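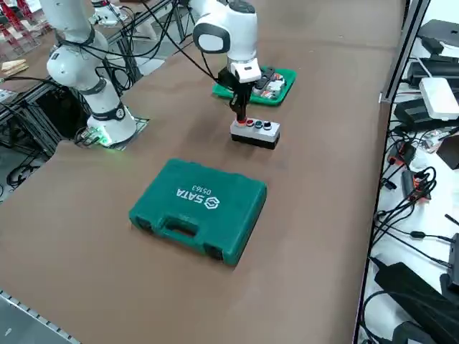

Unit 2: The Button Box, the Tray, and the Tool Case

Control Wiring for Beginners, course 3286
Handout prepared by Vibeke Eyvindsson, Stoton evening program
Revised December 25, 2025

What this unit covers

Last unit we drew circuits on paper, where every wire is straight and every terminal can be reached with a pencil. In this unit we move to the bench. You will lay out your parts, work out what each one is, and write down what you found before you connect anything. Power stays off for the whole session. People ask every term whether it can be on "just for the lamp part." There is no lamp part.

You need the handout, a pencil, and a sheet of squared paper. Phones are allowed for photographs of terminals. Ekow Acheampong will be at the back bench for the first half and will answer any question that starts with a part in your hand.

The layout

Start with the tool case shut and lying flat, closest to where you stand. The button box goes beyond it, and the green tray of small parts beyond that. If you prefer another order, you are welcome to use it in your own garage, but we check benches faster when they match.
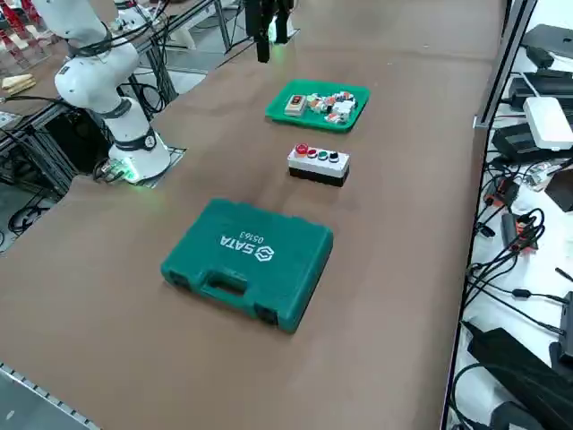

Bench layout: case, button box, parts tray.

The case is a SATA 05163. Leave it closed until the sorting exercise is done. An open case in the middle of a table tends to become a second tray, and then a third when somebody rests the lid on something.

The button box

Four round buttons in a row, and the first three are red, red, and green. Before anything else, draw the row on your squared paper and number the positions 1 to 4. Use the numbers in all your notes. "The red one" is a poor label on a box with two of them, and I have marked 37 lab sheets that used it anyway.

Color is a convention. We normally expect red to stop something and green to start something, and a sensible panel builder goes along with that. The color of the cap still tells you nothing about the contact behind it. Normally open or normally closed is a matter for the meter – we get to that in Unit 3.

Press each button once with one finger and note how it feels:
1. Does it spring back, or stay down?
2. Is there a click, and at what point in the travel?
3. Does it turn as well as press?

Write the answers beside the numbers. A question mark counts as an answer. A blank does not.
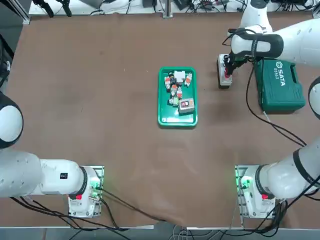
Reading time: 2 minutes

The tray

Spread the parts out a little before you start, within the tray. The rim is there for a reason, as you will learn the first time a terminal screw goes off the table and under the Zulden cabinet, where it joins the others.

Begin with the largest item, the gray rectangular device with the red and white on its top face. Big parts usually have the most printing on them and so give you the most to copy down. Then do the white pieces with orange on them, then the smaller red-and-white ones, and leave the little green-and-white connector for last.

Take out one part at a time and stand it upright beside the tray, base toward the table. Look at it from every side. Find the terminals and sketch where they sit. Copy any marking exactly as printed, including the bits that look like nonsense, then put the part back before reaching for the next. Two parts out at once is how the labels get swapped.

Your table needs four columns: part, color, markings, best guess. "Relay?" is a perfectly good best guess. "Plastic thing" has been handed in before and received a mark in proportion.

For next time

Read the section on contacts in Sveinbjörnsson, up to the Kurkton diagram. Bring your finished parts table and up to 400 words on one component of your choice. Padding will be noticed, and the introduction about the history of electricity will be crossed out.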